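Workshop Tips: Keeping a Two-Arm Bench Cell Running Well

Tips for the software side of a small two-arm setup, collected by Siwan Hopkin and Sneha Rajput at the Cutero workshop. Most of them apply to any pair of light arms working over a table. Names of settings are the ones in Pluninora, our control package, but other packages have the same things under other names.

Starting up

Bring up one arm at a time. Start the left, move each joint a little by hand control, then do the same with the right. If both come up together and one has a bad zero, it is hard to tell which one is wrong.

Check the joint zeros against the saved pose before loading a task. A joint that is off by two degrees at the base will put the gripper well off at full reach.

Give each wrist camera a fixed name tied to its serial number. If you let the computer assign names by the order things were plugged in, left and right will swap sooner or later, and the planner will not complain.

Write the software version in the run log. Pushpa Pant lost an afternoon in July to a version that differed only on the right arm's computer.

Cameras and perception

Lock the exposure and white balance. Automatic settings drift when an arm passes over the table, and a color threshold that worked in the morning will fail by 4 p.m.

Decide early whether you want a plain background or a busy one. A plain one is easier for finding edges. Patterned walls and a printed cloth are harder, but a detector trained on them holds up better when the cell is moved. If you use patterns, get plenty of frames with the table cleared so you can see what the detector finds in the cloth by itself.

White objects need extra care. Depth readings on smooth white plastic are often patchy, so fit a simple shape such as a cylinder to the points you have and grasp from that. The label can help you work out rotation if it is in view of at least one wrist camera.

Recalibrate the wrist cameras any time a bracket has been touched. Use at least 10 poses with the wrist turned well between them. Ten poses that all look straight down give a good-looking error number and a poor calibration.

Handing an object between arms

Plan the handover point first and work backward to the pick. If you plan the pick first, the first gripper often takes the spot the second one needs.

Keep the meeting point near the center of the table and above it, where both arms have room to bend at the elbow. Near the edge of the reach, small changes in gripper angle ask for large moves from the other joints.

Hold the object at a slant if the grippers crowd each other when it is level. With a bottle, a diagonal hold leaves space for both sets of fingers along the body.

Do not open the first gripper on a timer. Wait for the second gripper to report both a stalled width and a steady current for 5 readings in a row, then open.

Lower the stiffness of one arm while both are gripping. Two stiff arms with a small calibration error between them will pull against each other and trip the current limit. We soften the receiving arm and leave the giving arm firm.
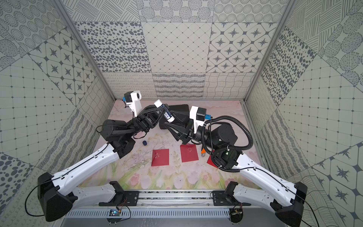 Cables and the collision model

Put the cables in the model. A loop of conduit at the wrist sticks out much farther than the link it runs along. A row of fat spheres along the loop is good enough and checks quickly.

Limit wrist rotation in software to less than the joint allows. Set the limit by turning the joint slowly with the power low and stopping when the cable begins to pull.

Include the rail, the clamps and the posts. Omprakash Yadav keeps these in a separate file so the table layout can change without anyone editing the frame.

Logging and tuning

Save the failed runs. Our folder for the bottle task has 1,590 runs in it, and the failed ones get opened far more than the rest.

Record commanded and measured positions with the same clock. A lag of up to 27 milliseconds between the two arms is fine for slow moves. Past that, slow the handover down or fix the clock.

Change one setting per batch of runs. Write down the old value next to the new one.

Name log folders by task and object, then by run number. "test2_new_final" helps no one.

Shutting down

Send both arms to the rest pose through the planner. Do not cut power with the elbows up unless you know the brakes hold.

Copy the logs off before updating anything.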